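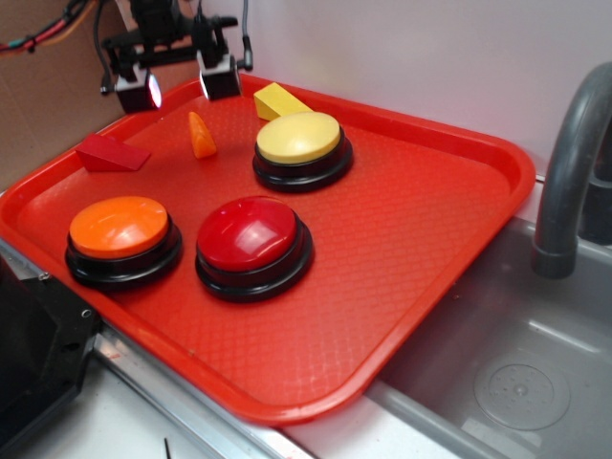 The perception module in our project has one job: given a camera frame and a short text command such as "press the orange button," return a target point that the motion planner can use. We started with plain color thresholding in HSV space because it was fast and easy to debug. It worked on a white bench and then failed on the red tray, where the cap of the red button, the red prism block and the tray surface all fall in nearly the same hue range. The glare on the glossy cap makes this worse, as the highlight loses its color and splits the cap into two regions. Most of the work in this report is about separating these objects without a large model.

1. System overview

The software runs as four processes: camera driver, detector, planner and gripper control. They exchange messages through Dratport, the small messaging library used in our lab course. The detector publishes a list of objects with class, color label, position and a confidence score. The planner, written by Doğukan Tuncer, subscribes to this list and picks the target. I wrote the detector and the calibration tool. All code is in the Tarnham repository under the tag for the final submission.

2. Detection

The second version of the detector does not use color to find objects. It first looks for the black bases of the buttons with an ellipse fit on the edge map. The base is dark against every surface we tested, so its outline is stable even when the cap is hard to segment. The color label is assigned afterward from the median hue of the pixels inside the ellipse, with saturated highlights masked out. Blocks have no base and go through a separate path that fits polygons to closed contours.

The stepped rim on the base caused an early bug. The fit would return two concentric ellipses for a single button, and the planner treated them as two targets. We now merge any ellipses whose centers are closer than half the shorter minor axis.

3. Data and training

The color classifier is a small decision tree. We labeled 2,974 crops by hand with Furska, our labeling script, and held out 400 of them for testing. The held-out crops were taken on different days from the training crops so that lighting would differ. Exposure was locked for all recordings.

4. Results

On the held-out set, the thresholding baseline confused red blocks with red buttons often enough to be unusable. The ellipse-based detector removed almost all of these errors. The remaining mistakes are mainly between the orange and red caps under warm light, and between pale yellow and white when a cap is close to saturation.

Planning time was not affected. The full loop was limited by the camera driver, which drops frames when its queue is full. Chrysanthi Zacharopoulos suggested keeping only the newest frame, and this fixed the stale targets we had seen in November.

5. Open issues

Block orientation is still unreliable. A triangular prism seen from the side can give the same contour as a cone, and the polygon path then reports the wrong class. A depth channel would help, but the Navarrete driver we tried did not synchronize depth with color. The merge rule from section 2 also fails if two buttons touch. The calibration tool must be rerun by hand each time the camera mount is moved.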